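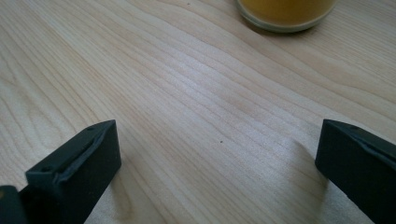 Velberg, August

I have been teaching a robot to handle jars for most of the summer, and several people have asked me what that means in practice, so I'm going to write it down while I still remember the boring parts.

The first surprise for most of them is that I hardly see the robot. It stays in the building in Trurusau, and I work at a table here. I hold two grippers, one in each hand, and do the job myself using only their fingers. The grippers record where they are and what the cameras see, and later someone trains the arms on it. So when I say "teaching" I mean doing the same thing over and over, as cleanly as I can, with very clumsy hands.

The project is called Floron. We need 2000 usable episodes for the jar task before the next training run. An episode goes from hands resting to hands resting, and everything in between is supposed to be one continuous, sensible motion. Right now we have 600 that passed review. I have recorded more than that, but the rest had something wrong with them.

Most of what goes wrong is small. The fingers are two flat blocks that open and close, and you have no feeling in them the way you do in a fingertip. You learn to tell how hard you're squeezing from the handle. On a smooth glass jar the difference between holding it and having it swing around in your grip is not much. My first week I squeezed everything as hard as I could, and in the evening I had trouble opening my own front door.

The other thing is your eyes. When you pick up a jar normally you look at it, then you look at the next thing before your hand has even finished. You lean. You turn your head. The cameras on the grippers only see what is in front of the fingers, so if I reach for something from the side because I happen to know it's there, the recording shows a hand going off toward nothing and then a jar showing up. The reviewers flag that and they are right to. I now bring the gripper around until the thing I want is in its view, wait a beat, and then go in.
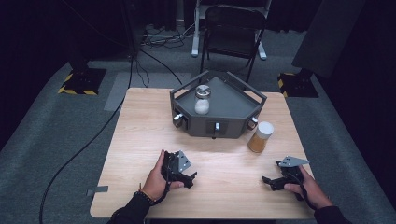

A gripper in each hand, one jar in the tray and a second container off to the right.

The tray took me a while to get used to. It has five sides and raised walls, and that means you can't come in low. You have to come down from above, and if the gripper is tilted you hit the rim before you reach the glass. I must have knocked it 26 times on the first morning. I know the number because I had to log every one. After that I started lifting my elbows, and it mostly stopped.

With two grippers there is also the question of which hand goes first. I'm right-handed and I didn't notice that my left hand was always late. It would hang back until the right one had hold of the jar and then come in to steady it. Dzene, the office that reviews our recordings, sent back a note saying the left arm seemed to be waiting for permission. So I spent two days making the left hand lead. It felt like writing with the wrong hand, but the episodes got shorter and I drop fewer lids.

We also record the same task with things moved. A jar farther away, a jar closer, off to one side, nearly out of reach. I used to set them down wherever my hand happened to land and thought that was random. Then I looked back through a day's worth and saw that I had a favorite spot, a little right of the middle, and kept going back to it. Now there's a list. I read the position off the list and put the jar there, even when it's an awkward one.

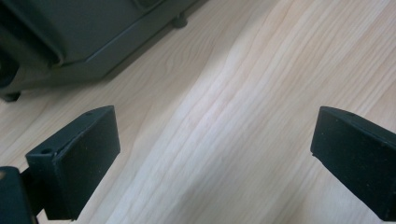 I also had to learn to leave mistakes in. If a jar slips a little and I catch it and set it straight, that is a good episode, because the arms are going to slip too and somebody should show them what to do next. If it slips and I say a bad word and put the gripper down, that one goes in the trash. My instinct was to stop and start over every time something looked ugly. I threw away a lot of useful work that way in June — more than I like to think about.

As for whether it works, I can only tell you what I saw on my one trip to Trurusau. They ran an early version on the real arms. It was slow, and it paused above the jar before going down, the same beat I had gotten into the habit of waiting. I recognized it right away. Then it missed the lid, backed up, and got it on the second try.

The last episode on my card today is number 2783, counting the bad ones. My wrists are fine if I take a break every half hour, and I have moved my chair up a notch, which has helped my shoulders. Next week we start on the version where the lid goes back on. I tried it a few times this afternoon, and lining up the thread with those fingers is going to take me a while.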